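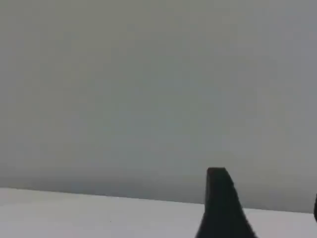 Workshop tips: recording rope tasks for a learning robot

By Ghada Atallah, May 2024

In the Jitora project we teach a gripper to handle rope by showing it many short demonstrations. These are our habits at the bench.

1. Choose a rope that stands out from the board. Dark green on cream works well for us. With a beige rope the policy lost the lower strand very often.

2. Lay the rope in a new shape every time. We make a loop, a bend or a long curve, and we write the shape in the log before the arm moves.

3. Wipe the board, but do not replace it for every small stain. We trained on 762 demonstrations with one used board, and the result on a clean board was the same.

4. Keep the recordings where the fingers hold nothing. When we removed them – 276 in total – the gripper began to close too early.

5. Use soft, even light. A strong shadow under the rope can look like a second rope.

6. Stop after 20 demonstrations and rest your hands. Tired people make jumpy movements, and the model copies them.

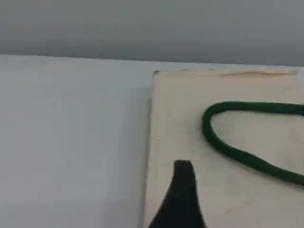
Green rope in a loop on the board, with a gripper finger in front.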